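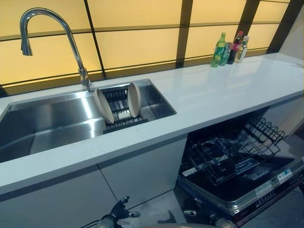 A pull-down kitchen tap in chrome against a backlit splashback.

Zakbridge households invited to join a winter of saving water at home

9 shares 3 comments

2022-10-29, Zakbridge. Households across Zakbridge and neighbouring Undoneck can now sign up for Yagi, a free home water-saving scheme run by local plumbing firm Cular. The scheme opens today and runs until the end of February, and anyone who pays a water bill or shares one with flatmates is welcome to take part.

The idea grew out of a trial in Undoneck last winter, when 44 homes agreed to read their meters once a week and try a few small changes in the kitchen and bathroom. Most had never lifted the meter cover before! By the end, people were swapping readings at the bus stop and Cular had a waiting list of streets asking when their turn would come.

"I've been mending taps in this town for years and I have never had so many people stop me to talk about washers," said Areti Kontogiannis, who leads Yagi at Cular. "They were so keen. One family found a leak under the front path that had been running for who knows how long, and they rang me up absolutely thrilled about it. We want the whole town to have a go this time."

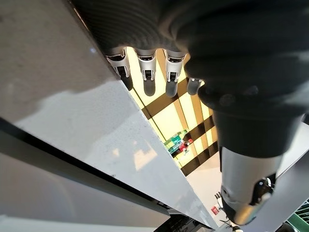

Everyone who signs up will get a meter-reading card, a leaflet on finding slow leaks and a home visit from a Cular plumber lasting about half an hour. The plumber will look over the taps, the toilet cistern and any outside pipes, and will change worn tap washers on the spot at no charge. Bigger jobs will be written down for the householder, who is free to take them to any plumber they like.

Tenants can join too, though they will need a yes from their landlord before any parts are changed. A letter to send to landlords is included with the sign-up form, and in Undoneck it worked a treat.

Alongside the visits there will be five open evenings at Zakbridge Library, where people can learn how to fit a new washer, lag a pipe before the frosts and turn off the water in a hurry. Tools are provided, children are very welcome, and there will be soup. Places at the first evening are going fast, with over half already taken by people from last winter's trial who want to come back and help their neighbours (the Undoneck lot are bringing their own spanners).

Cular will share the town's combined readings each month in the library window, and no street or household will be named without asking first.

Sign-up forms are available from the library desk and from the Cular shop in Zakbridge. Forms in large print can be had on request.

Press contact: Areti Kontogiannis, Cular, Zakbridge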